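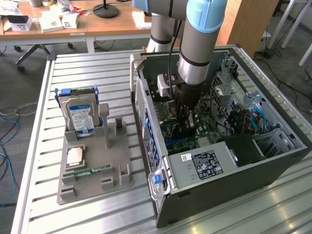
Six months with the Oker arm on our refurbishing bench

I ought to say straight off that I was not keen. I've been taking old office towers apart and putting them right at Taditdale for longer than I care to admit, and when Gwilym Wogan told us over tea that an Oker was coming in August, I went home and grumbled to my sister for a whole evening.

Well, I've come round (mostly!). We put 2000 machines a year through the workshop, and the arm now takes its share of the memory, processors and hard drives. The printed parts fixture is the bit I'd praise first. The drive stands upright in its slot, the processor has its own little pad, and I can glance across from my own bench and see what's laid out. My thumbs are very grateful, as anyone who has pressed in memory sticks all winter will understand.

It's slower than I am, mind you, and it likes a tidy case. Loose cables are still a job for human fingers, so we do those before the tower goes on the table. The view from the wrist camera has been a lovely surprise, and I use it for looking into corners my glasses no longer manage.
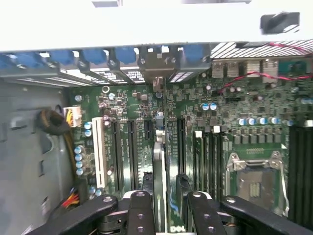

Wrist view over a Dell board, with the processor socket empty.

What has changed most is the day itself. I do far more testing and fault-finding, and I've taught two of the younger ones to set up the fixture. I do miss the chatter, though, as we used to work elbow to elbow and now one of us is usually minding the arm. If your workplace is getting one, ask for proper training time. We had 60 minutes and needed a good deal more.

Four stars from me, and Gwilym can stop looking so pleased with himself.

Erzsébet Dudás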